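Resets, episode boundaries and a week of bad labels

Posted 21 June 2019

I spent most of this week on the part of our stack that decides when an episode starts and when it ends. I had been putting it off. The old version was a script I wrote in an afternoon, and it looked at joint velocity only. If both arms were still for 3 seconds, the episode was over. If either arm moved, a new one began.

That worked for picking tasks. It does not work for paper. With paper the arms stop all the time while the policy waits for a good estimate of where the corners are, and each of those pauses got cut into its own episode. Adwoa was the one who noticed. She was going through the training set and found a lot of episodes that began with a half-moved sheet and ended two moves later.

The second problem was worse. Between episodes somebody resets the table by hand, and the recorder kept running through that. So we had frames with human hands in them labeled as robot data. The corner detector was learning from those too, and its confidence was highest when a person was holding the sheet, which makes sense when you think about how people hold paper.

I replaced the script with a small state machine. It has four states: idle, resetting, ready and running. The move from resetting to ready needs two things. The hand detector has to report no hands over the table for 2 seconds, and the corner estimate has to be stable over 10 frames in a row. The operator can still force it with the foot pedal. Zlatko wanted the pedal to be the only way in, and we went back and forth on that for a day. I kept both and logged which one was used.
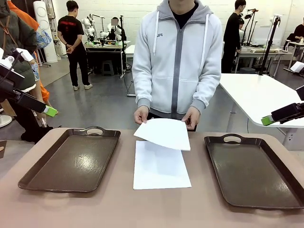
The stable corner check is harder with white sheets than I expected. When one sheet is on top of another, the depth step between them is less than the noise on our sensor, so depth is no help. I ended up using the edge map from the color image and throwing out any line segment that doesn't meet another one close to a right angle. A curled sheet fails that test and a flat one usually passes. It is slow, so I only run it in the resetting state, where 30 Hz doesn't matter.

I reran the splitter on the old Henell recordings and the boundaries look right in the ones I checked. Catrin is going to check more of them next week. I haven't retrained anything yet.

Still on the list: the pedal driver drops its first press after a reconnect, and the log viewer shows forced starts in the same color as normal ones. I'd like both fixed before we start on the cloth tasks in August.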